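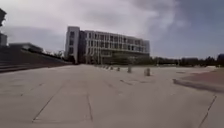 November, just after four

What a good walk! I took the early tram out to Brornden and went the long way round to the big plaza, the one Cherry Mae has been on at me to see since summer, and I loved it. I do know it's only concrete. But there is so much of it, and after eight days indoors with the Mockus paperwork I could have run the whole length with my arms out. (I did a bit of a trot. My knee has views on this.)

I had my notebook and a pencil and meant to draw the windows, row upon row of them, and gave up very quickly because my lines would not stay level. So I drew the joints in the paving instead, and those came out much better – long dark lines all heading off towards the trees as if they had somewhere to be. Oduor Magesa says you can tell a lot about a slab from how it cracks. I can't, but I like the cracks anyway. Near where I stopped they go all over the place, like the glaze on Gran's old pie dish, and then further off everything smooths out again.

And the bollards! I have grown very fond of them. Good solid lumps, all in a row, getting smaller towards the building. I want to try them in charcoal next, with plenty of shadow.
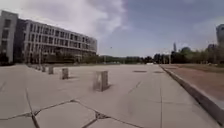 The bollards and the long kerb, with all that sky.

Lovely big cloud too, and that rusty red strip past the kerb, which I'd like to get right in paint. I think I need a warmer brown than the one in my tin. Must look in at Tundis.

Soup at the tram stop café, then home by the 1329 bus, which was on time for once. Rang Cherry Mae and talked her ear off. She wants to come next time and bring the flask.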